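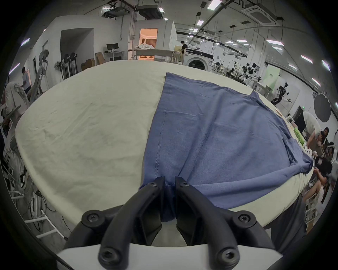 Shirt folding demonstrations: when to begin and end an episode, and what to do with failed grasps

Trimby Community Help > Data Collection > Handheld Grippers

Posted by skaduvmont_ops
December 31, 2022

Our group at Skaduvmont is preparing a set of demonstrations in which an operator folds a T-shirt with a handheld two-finger gripper. The shirt is laid flat on a cloth-covered table, and the operator pinches the near end, draws it up into a fold and carries it over. A wide-angle camera is mounted on the gripper and records the fingers, the garment and a large part of the surrounding room.

The set is intended to contain 2,066 episodes when complete. We began recording in June and have finished the first 700. During a review of those episodes, three matters came to our attention on which our written procedure is silent, and we would be grateful for guidance from groups that have completed a similar collection.

The first matter is the start and end of an episode. Certain operators press record while the gripper is still well above the table. Others press record when the fingertips are already next to the fabric. The resulting episodes differ considerably in length, although the fold itself takes much the same time.

The second matter is the failed grasp. Fabric slips from the fingers, or the fingers close on the tablecloth together with the shirt. At present the operator opens the fingers, tries again and continues. It has been proposed that all such episodes be deleted. It has also been proposed that they be kept without any change. We have not been able to settle the point internally.

The third matter is the background. The room is shared, and other people are at work at nearby tables during recording. Their positions change from hour to hour. We would like to know whether the recording area should be screened off, or whether the variation is acceptable for a policy that will later be run in other rooms.

The episodes are stored in Curadow, with one text label per episode. Labels can be edited after upload, but the recordings themselves can only be trimmed, and a trimmed episode must be submitted for review again.

phuthong_data_desk
Accepted by the original poster

The following is drawn from the procedure in use at Phuthong for garment work with handheld grippers. It was revised twice before it reached its present form, and it may require adjustment for your equipment.

Start and end. We require every episode to begin with the fingers open and the gripper held above the table, at a height where the whole garment is in view of the camera. The operator holds this position for a slow count of two and then moves. The episode ends when the fingers have opened, the gripper has returned to a similar height and the garment is at rest. If the operator stops recording at the moment of release, the system receives no example of letting go and withdrawing, and a trained policy may drag the shirt back across the table. We observed this behavior in our first trained model and traced it to early stops.

For the 700 episodes already recorded, trimming the long ones is worthwhile. Episodes that begin too late cannot be repaired in this way. We suggest that they be labeled "late start" and held apart from the main set until you have trained once without them. In our own case the held episodes proved to be of some use for the grasp itself and of no use for the approach.

The starting position of the garment also deserves attention. Operators tend to lay the shirt down in the same manner each time, with the hem square to the table and the sleeves placed alike. A policy trained on such episodes may perform well on a neatly placed shirt and poorly on any other. Our procedure asks the operator to rotate the garment by a small amount between episodes, to leave creases in it where they fall, and to vary whether a sleeve lies flat or is folded over the body. The tablecloth should not be smoothed between episodes either. A wrinkled cloth is a normal condition and the system should meet it in training.

Failed grasps. We divide these into two classes.

Slip and recovery. The fabric leaves the fingers, the operator opens, repositions and grasps again, and the fold is completed. These are kept. The operator is instructed to make the second attempt at ordinary speed and without shaking the gripper. The label receives the word "recovery."

Wrong material. The fingers close on the tablecloth as well as the garment. If the operator notices at once and releases before lifting, the episode is kept as a recovery. If the cloth is lifted or the garment is displaced so that the intended fold is no longer possible, the episode is stopped and rejected.

We would advise against deleting all failures. A policy that has seen only clean grasps has no example to follow after its first slip, and it will commonly continue the folding motion with nothing between the fingers. We would equally advise against keeping everything, as repeated attempts teach repeated attempts. Our limit is one recovery per episode.

Cloth grasps are difficult to judge from a distance. Reviewers should step through the recording at the point of closure and confirm that the pinch has gathered the garment alone. It is helpful if the garment and the table covering differ clearly in color. Dark shirts on a dark covering were removed from our schedule for this reason.

bench_four

Keep the people in the background, in my opinion. We screened off our table for the first 400 episodes and the model did poorly as soon as the screens were taken down. After that we recorded in the open room and had less trouble. Get everyone's permission in writing first.

Also check the screws on the fingers at the start of every shift. Ours worked loose and one tip sat lower than the other for most of a week.

I have no view on the labels.

trimby_forum_support

Both replies above are consistent with our general guidance. We add the following points concerning the background and the records.

A shared room is acceptable for this type of collection. Changes in lighting, in furniture and in the position of other people are useful, provided that the task area is clearly visible throughout. Conditions that should be avoided are a second person's hands entering the task area, a garment for another station being placed on the same table, and any screen in view that displays private information. A wide lens takes in considerably more of the room than operators expect. Monitors should be locked or turned away before recording begins.

Persons who may be recorded should be informed in advance, and their consent should be kept on file with the session record. A notice at the entrance does not replace consent from those who work in the room every day. Where a person declines, sessions should be scheduled for hours when that person is absent, or the table should be moved.

With respect to calibration, the width between the fingers should be checked with the gripper fully open and fully closed at the start of each session, and again following any adjustment of the screws. Both readings belong in the session record. If a reading has changed, the episodes recorded after the last good check should be marked for review.

Label edits in Curadow do not alter the recording and do not require a second review. Trimmed episodes do. Groups with many episodes to trim are advised to complete the label edits first and to submit the trimmed episodes in small batches, so that a rejected batch does not delay the others.

Reply from skaduvmont_ops

We thank all who responded. The start and end rule and the limit of one recovery per episode will be adopted from the next session. The recording area will remain open. We will hold the late-start episodes separately as suggested.

One point remains unclear to us. When a sleeve is folded over the body before the episode begins and the operator's fold leaves it in that position, is the result labeled as a completed fold, or is a separate label needed?

phuthong_data_desk

We label it as completed if the sleeve lies within the outline of the finished fold. If any part of the sleeve extends beyond that outline, we use "completed, sleeve out" and keep the episode. The two labels are trained together at present.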